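Isum Neighbours Help Board
Home and Garden > Decorating

Painting over old plaster and cupboard fronts, what order?
Posted by Nithin Palaniappan, 9/26/24

Hello all, hoping someone can put me straight. We've got the keys to a little place off Plovero and the kitchen needs doing before my parents come to stay in October. I've never decorated anything bigger than a bookcase. The chap at Stoslow sold me a big tub of white emulsion, up to 2000 ml of primer in odd tins and a roller, and then told me something different from what my neighbour said about which bit to start on. He says walls, she says woodwork, and my dad on the phone says neither, wash everything first.

The bit that worries me most is overhead, where the white plaster comes down to meet dark tile. It's got a fine speckle to it and I can't tell if I should sand that or just paint over and hope.

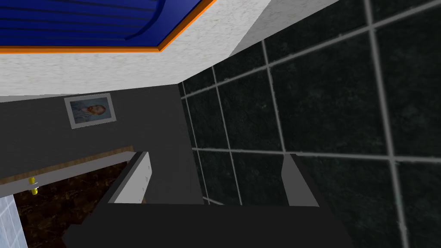

White speckled plaster and the dark tile, kitchen end

I'd also like to change the cupboards, but only if it can be done in a couple of evenings. Budget left is 142 pounds and I'd like to eat this month! Any advice welcome, thanks.

Jayanthi Nair

Your dad's right, wash first. Sugar soap, then clean water, then leave it overnight. Kitchens get a film of grease up high that you don't notice until the paint starts crawling away from it (ask me how I know). After that I always go ceiling, walls, woodwork, so the drips land on things you haven't painted yet. Don't go mad sanding plaster. Rub your hand over it, and if nothing comes off on your palm a light going over with fine paper will do. Tape the top of the tile and pull the tape off while the paint is still a bit tacky, or you'll tear the edge and be at it with a tiny brush till midnight.
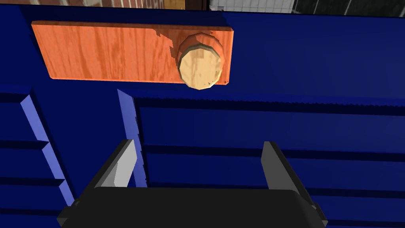
Cupboards are where people rush, and I was as bad as anyone. I did mine in one weekend, skipped the primer, and had chips round every handle by Christmas. Take the doors off if you can, number them on the inside, degrease, sand, prime, then two thin coats with a foam roller. If you're after a colour, a deep blue like that with orange wood on it is lovely and hides more than cream ever will. Unscrew any wooden fittings first and oil them separately - painting round a round knob is miserable and it always shows. Give the doors a good week before you start banging them about.

kandasamy_1722

just get it sprayed mate. my brother in law had his done, took a day. cant remember what he paid but it was more than 142

Jayanthi Nair

Spraying is nice if you've got the money, but he did say he wants to eat. Nithin, the hardware place on the corner by Kandasamy does sample pots, so try two on the inside of a door and look at them at night with the lights on before you buy the big tin.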